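Faltby Home Recording Standards Group
Minutes, December meeting
Chair: Eldana Shiferaw
Started 2:10 p.m.

1. Previous minutes
Accepted with one correction. The Chala kitchen is to be listed under Plolteo, which holds the lease.

2. Rule 4, start position
The draft says both fingers must be fully open and clear of all objects before a recording begins. The chair asked that "clear" be given a meaning people can check, and proposed a visible gap between the pads and the nearest item.

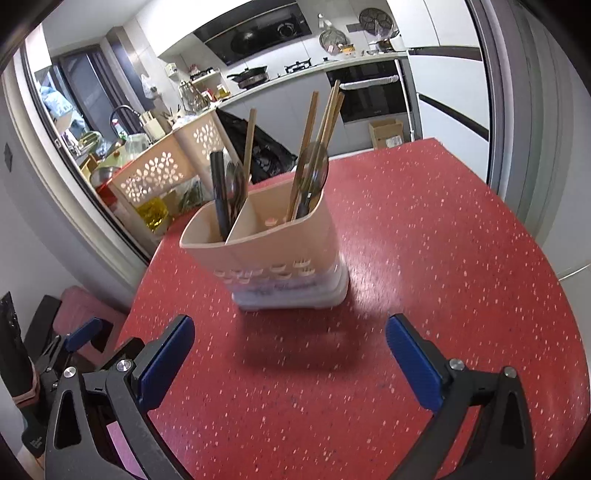
Chala objected that a gap is easy to judge over a bare stretch of table and hard to judge once cutlery is spread out, and wanted a minimum distance in millimeters. The chair will draft both wordings for January.

3. Rule 7, failed attempts
Of the 2772 recordings filed under Grumis, 678 have no outcome mark. Operators have been deleting drops and tip-overs on their own judgment. Agreed that nothing is deleted at the site. A drop is marked as a drop and the recording goes in with the rest. 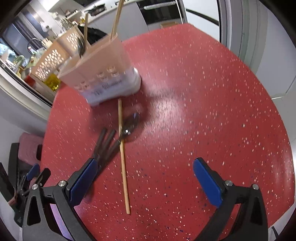 The mark is to be made before the next recording starts. Marks added at the end of a shift were wrong too often in the spot check, where 43 had to be changed. The old recordings without a mark stay out of the set until they are reviewed.

4. Rule 9, two grippers
The current text was written for one-handed work and says nothing about which hand moves first.
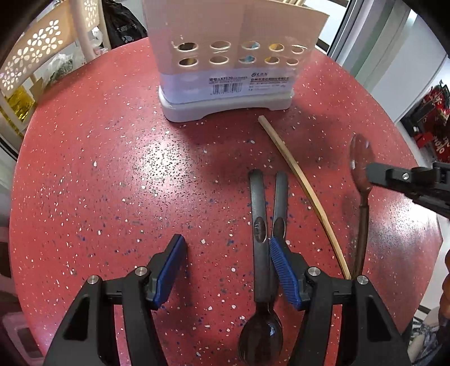
The chair read out the new wording: one hand completes its grasp before the other closes. Two questions came up on what counts as one grasp. A pair of utensils lying side by side, nearly touching, may be taken together if the task sheet says so. A wooden spoon with the other gripper over it is a separate grasp and gets its own entry. Wording passed with that addition.

5. Other business
Pad wear log is still missing for two sites. Rule 11 (labels and personal items in view) held over.

Closed 3:25 p.m.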